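4.2 Color words for everyday dishes

The kitchen section of the Birkero word lists turned out to be the richest part of the whole survey, and we were delighted by how much people had to say about their bowls and plates. Of the 1,169 answers collected in Drullusby and Belkadi, 188 came from this section alone, and they vary far more than the answers for clothing or house paint. Speakers who used a single word for every blue sweater would happily switch between three or four when the talk moved to dishes.

The most striking split is between light and dark blue. In Drullusby, older speakers keep two separate basic words and almost never mix them. A bowl in a pale or sky-like shade gets the first word, a navy mug gets the second, and asking for one word that covers both tends to produce a long and very enjoyable argument at the table. In Belkadi the same two words exist, but the darker one has been spreading. Speakers under 20 use it for nearly anything blue, and keep the lighter word for the sky and for eyes.
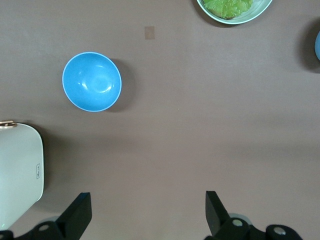 Figure 7. A sky-blue bowl with a paler blue rim.

Shine matters too, which we did not expect at all. Following Jidar, we had treated color words as answers to a question about hue only. Yet 129 of the 188 kitchen answers came with an extra word for the surface, most often one that speakers also use for ice or for a polished shoe. The extra word is much more common with light blue, green and white than with brown or gray. One speaker in Belkadi told us that a dull dish "has its color on the outside" and a glossy one "has it all the way down," a lovely way of putting something we had been struggling to say in our own notes.

There is also a clear effect of the word for the dish itself. When the object was called a bowl, speakers reached for the lighter blue word more freely than when they called the same object a basin. We think this comes from fixed phrases, as the basin word appears with dark blue in two well-known counting rhymes from Drullusby. Whether the rhymes shaped the habit or only kept it alive is hard to tell from lists like these, and we return to the question in Section 5 with the recorded conversations.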